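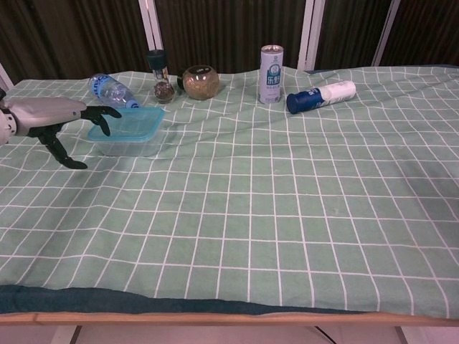 A food container and a water bottle, both common household plastics.

What the wash line sees: an interview with the process manager at Nomgate

The Nomgate plant takes baled household plastic from sorting facilities in three counties and turns it into washed flake. Flake is sold by the ton to companies that melt it into strapping, fiber, pails and, when the quality allows, new packaging. The process manager has run the wash line since it was commissioned and ran a similar line at Skevano before that. We spoke in the control room in March, shortly after the morning shift change.

The first question was what arrives at the gate. "Bales, and a data sheet that describes a better bale than the one on the truck," the manager said. On the day of our visit the yard held 104 bales, most of them PET bottles and the remainder mixed rigid polypropylene. The two materials are run in separate campaigns. A changeover takes most of a shift, and the tanks have to be drained and screened before the second material goes in.

Contamination is measured by pulling a bale apart by hand and weighing what does not belong. The contract limit for the PET grade is 2 percent by weight, excluding caps and labels. Moisture is deducted separately. "Suppliers will argue about moisture all day. They rarely argue about the contamination number, because we invite them to come and stand at the table while we do it."

Caps and labels are excluded from the limit on purpose. For years residents were told to take the caps off, and many still do. The manager would like that to stop. A loose cap is small enough to fall through the screens at the sorting facility and leave with the glass fines. A cap screwed onto a bottle travels with it to the grinder, and from there the separation is done by density.

"PET sinks in water. Caps are polyethylene or polypropylene and they float. You grind everything together, put it in a tank, and skim the top. It is the cheapest separation we have in the building." The floating fraction is dried and sold as a mixed polyolefin. The price is lower than for clear PET, though it has covered its own handling cost in every quarter the manager could recall.

Labels are harder. A wraparound film label held with a strip of hot-melt adhesive generally comes off in the prewash or is blown out by the air classifier. A paper label breaks down into pulp, which loads the water treatment system. The worst case is the full-body shrink sleeve made from a film that sinks. It hides the bottle from the optical sorter upstream, and if it reaches the tank it goes to the bottom along with the good flake.

I asked how much of this a packaging designer could fix. "Most of it. Use a label that floats, an adhesive that lets go in caustic, and ink that stays on the film. If the ink bleeds it stains the wash water and the flake picks up the tint." A tint that cannot be seen in a handful of flake will show in a molded plaque, and it is the plaque that the customer grades.

Polypropylene is the other half of the business and gets less attention. It covers tubs, lids, takeout containers and some of the reusable boxes people keep leftovers in. The plant began accepting it after the Chou plant, farther down the river, closed its own rigid line and the bales had nowhere nearby to go. Yield is the main problem. On the first campaigns, 35 percent of the incoming weight was lost to residue, fines and the wrong polymer. The figure has improved, but the manager would not give the current one for publication.

Part of that loss is food. Oil is absorbed into the surface of polypropylene more readily than into PET, and a tub that held a tomato sauce can keep some of the color through a full wash. Odor behaves the same way. The line removes what is on the flake and only part of what is in it. Getting further requires a hot-air stage that holds the material for several hours, and the plant does not have one.

"We quoted it," the manager said. "The equipment is not the obstacle. It is the gas bill, and a buyer who will sign for the better grade at a price that pays the gas bill." The company has been in discussion with Cladine, a compounder that buys much of its natural polypropylene, but there is no agreement.

Color is a matter of value more than of technique. Clear and natural flake can be made into anything. Light tints can be blended away in small proportions. Once the mix goes gray it can be colored black or dark green and little else, and those markets are well supplied. The line has a flake sorter at the end that ejects colored pieces with air jets. It works well on strong colors and less well on pale blue, where the threshold has to be set as a compromise between purity and the amount of good material thrown out with the bad.

We moved on to water. The line recirculates most of what it uses, with a bleed to the municipal sewer that is sampled every shift. Caustic concentration, temperature and residence time are the three settings that matter in the hot wash. Operators are allowed to change the first two within limits. Residence time is fixed by the process manager, after an episode in which a night crew shortened it to recover lost tonnage and produced 208 bags of flake with adhesive still on it. All of the bags were rewashed.

My last question was what households should do differently. The answer was brief. Empty the container, give it a quick rinse if it held something oily, put the cap back on, and leave the label alone. Soap is unnecessary. Crushing a bottle flat is acceptable where the program takes everything in one cart, but some optical sorters and most ballistic separators do better with a bottle that still has some shape. Containers should not be nested one inside another, particularly when they are of different plastics, as they tend to stay nested until the grinder.

"And no bags," the manager added. "Film winds around the shafts. We stop twice a week to cut it off with a knife."

The next polypropylene campaign was due to start that afternoon, once the tanks had been screened.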